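Wed 26 June
Diocesan records, conservation and indexing. Bench book, continued from the February volume.

Vallholm visitation register, second session. Text block is stable after the humidity work. Spine linings lifted from the third sewing station to the tail with methylcellulose, left on ten minutes per pass. Two linings are printed waste, Latin, two columns, red rubrics. Kept both and put them in a polyester sleeve with the shelf number. Ludmila Oravec thinks they come from a breviary and will compare the type when she has the other Vallholm bindings out. Until then they go in the catalog as "liturgical, unidentified."

Folio count: 106 leaves, foliated in pencil by an earlier hand that skipped 41. I have left the pencil alone and noted the skip on the collation sheet. Anyone citing from the old handlist will be one leaf off after folio 40. The handlist entry needs a correction slip.

Iron gall ink is heavy on the bishop's injunctions (fols. 12 to 19) and light everywhere else. Bathophenanthroline strip tests: positive on 13v, 14r, 17r. Negative on the plain entries for altars, vestments and clergy. No aqueous treatment on that gathering. Local support only, with remoistenable tissue, gelatin and as little water as will tack it down.

Indexing. Branislav Matoušek loaded the Vondráček transcripts into Rarkitz on Monday night. 2597 lines in, 1443 matched to a parish on the authority list. Most of the remainder fail for one of these:

- chapels of ease entered under their own dedication, with no mother parish given
- parishes that changed deanery between two visitations
- Hitach, spelled five ways, one of which is also the abbreviation for a different village
- lines that aren't entries at all (catchwords, running heads, the notary's sign)

The last group can come out by rule. Zdislava Holub has a pattern for the notary's sign, which the transcribers entered as an asterisk, a cross or the letter x. The other three need a person. I don't want the matcher loosened any further. At the present setting it already puts St. Wenceslas chapel under two churches with the same dedication, and a wrong match is harder to find later than a blank.
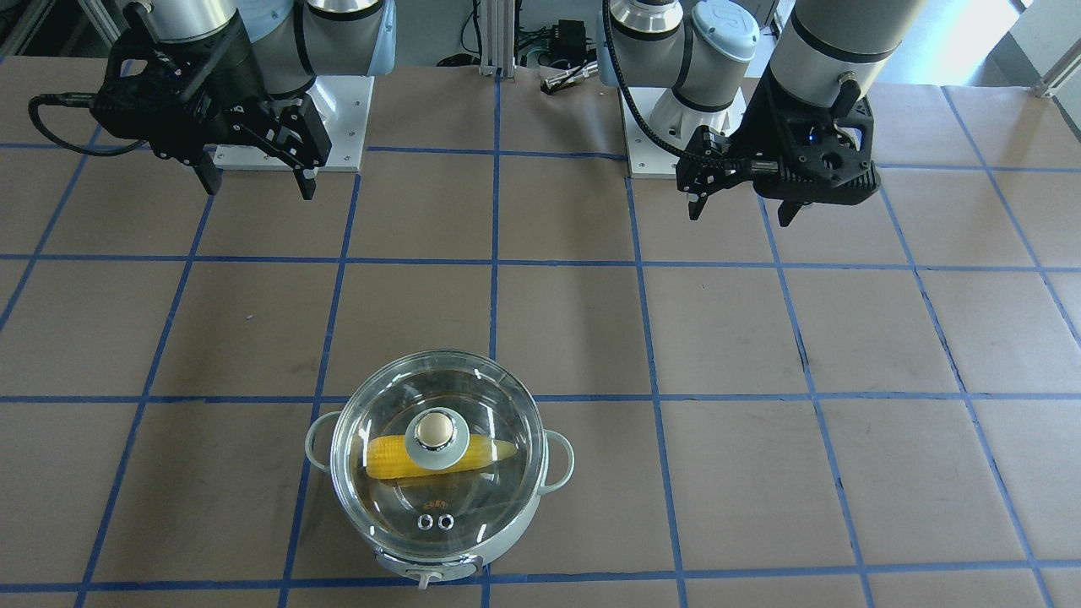 Yellow corn, lid on.

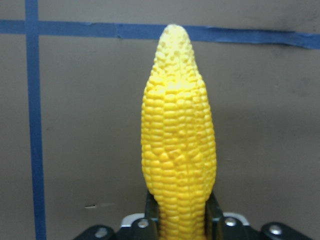
Dedications. Mervyn Fairclough asked whether the index should follow the dedication as written or the one now in use. As written, with the present one in a second field. Where the visitor gives two patrons for one church, enter both in the order given. Where he gives only the feast day ("dedicatio dominica post Bartholomaei"), that is the anniversary of the consecration and says nothing about the patron. Four of these have been entered as St. Bartholomew and need to be reversed. I did two. The others are in the deanery that Kazimír Murín is working on, so I left a note in his tray and did not touch his file.

Clergy names: keep the Latin form in the transcript. The index form is nominative, with no attempt at a vernacular equivalent. "Plebanus" stays "plebanus" in the role field. It was being rendered as pastor, vicar and rector by three different people.

Imaging. Rectos shot, versos tomorrow. Cradle at 100 degrees, and the book won't go past that without strain at the front joint. Gutter text on the sewn-in bifolium at 62 is not legible at that angle. Tried a thin mirror, which worked for the upper half. The lower half will need the bifolium out, and it can come out when the sewing is open, so I'm leaving a gap in the file numbering for it.

Rehousing. Drop-spine box, not the phase box on the order form. The boards are oak with one surviving clasp, and the clasp has already marked the volume shelved next to it. Board stock is enough for this one and the baptismal register, not for the synod acts. Reorder limit is 3000 on the materials line without a countersignature, and the quote came in under that.

Open items
Correction slip for the handlist, fol. 41.
pH of the new gelatin batch, not measured yet.
Ask Zdislava to run the pattern on a copy first.
Ask the chancery whether the sealed envelope pasted inside the back board can be opened. It is addressed to the dean at Hitach and the wax is whole. Until there is an answer in writing it stays as it is, with tissue over the seal, and the back board gets turned by hand only.
Versos, starting at fol. 1.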